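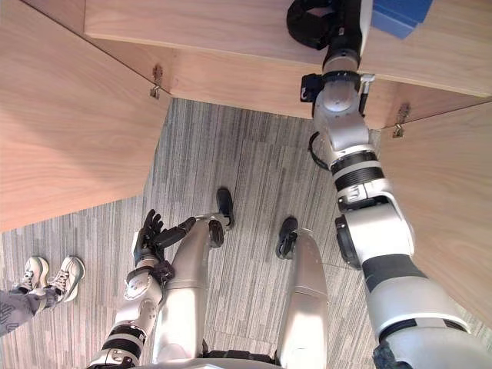

Models, extras and two pairs of extra hands wanted for a costume shoot at Bielecka

We are looking for people to join us for a five-day costume and portrait shoot this coming April in the old manor house at Bielecka, and if you have ever wanted to spend the better part of a week in a corset or a frock coat, walking up and down somebody else's staircase, please read on. I'm Ridwan Lumbantobing, and I make the clothes. Roman Nowakowski takes the photographs. Together we run a small costume project called Trasus, and this will be our third long shoot and by some distance our biggest.

The theme is a country house party in the 1880s, from the arrival of the guests to the last tired breakfast. I've been sewing for it since last winter and there are 34 outfits on the rails now, some of them finished and some of them (I admit it) still held together with basting thread. There are day dresses, ball gowns, riding habits, a whole family in mourning, and a footman's livery I am far too proud of.

Who we need

We need 10 models for the full five days. You don't need any experience in front of a camera, though you should be comfortable being looked at and told to lift your chin. All ages over 18 are welcome, and all sizes too - I would much rather let out a seam than turn away a good face. Long hair is handy for the evening styles, but we have hairpieces. If you own a period outfit of your own, send a picture of it, front and back, because there may well be a place for it in the garden party.

We'd also like a few extras for the ballroom day only. It helps if you can waltz a little. If you can't, come the evening before and we'll teach you in the hall with the rugs rolled up.

And then there are the two jobs without which the whole thing falls over: a dresser and a hair assistant. The dresser should know how to lace a corset kindly and sew on a hook in bad light. The hair assistant will work beside our stylist from Ulirel, a small salon that has done our hair from the very first shoot, and should be happy with hot irons and early mornings.

What you get

The dresser and the hair assistant are each paid a flat fee of 300 euros for the week. Models and extras are not paid, and I want to say that clearly at the start so that you can decide with open eyes. What we do offer the full-week models is a bed (shared rooms, two or three to a room), all meals, and a set of finished photographs for your own use. Ballroom extras get lunch, supper and their photographs. Roman edits slowly and carefully, so please allow a few months for the pictures to reach you.

Travel is at your own cost as far as Nedilberg station. From there we'll fetch you by car, and the last part of the road is pretty but bumpy.

A few practical things

The house is cold in the mornings, even in spring, so bring wool socks and something thin to wear under your costume. Days start early for hair and usually end after supper, with a good long break in the afternoon. Everyone signs a simple release before the first picture is taken, and I'll send it ahead so you can read it at home.

How to apply

Write to us through the contact form on the Trasus page by 8 August 2026. Tell us which role you'd like, your height and your chest, waist and hip measurements if you're applying to model, and add two plain snapshots taken in daylight without much makeup. Dressers and hair people, please send a few lines on what you've done before. Allergies and food wishes can wait until we write back.

We answer every letter, though I'm slow when I'm sewing. Fittings will be held at my workroom in Nedilberg over the winter, and there is always cake.

Ridwan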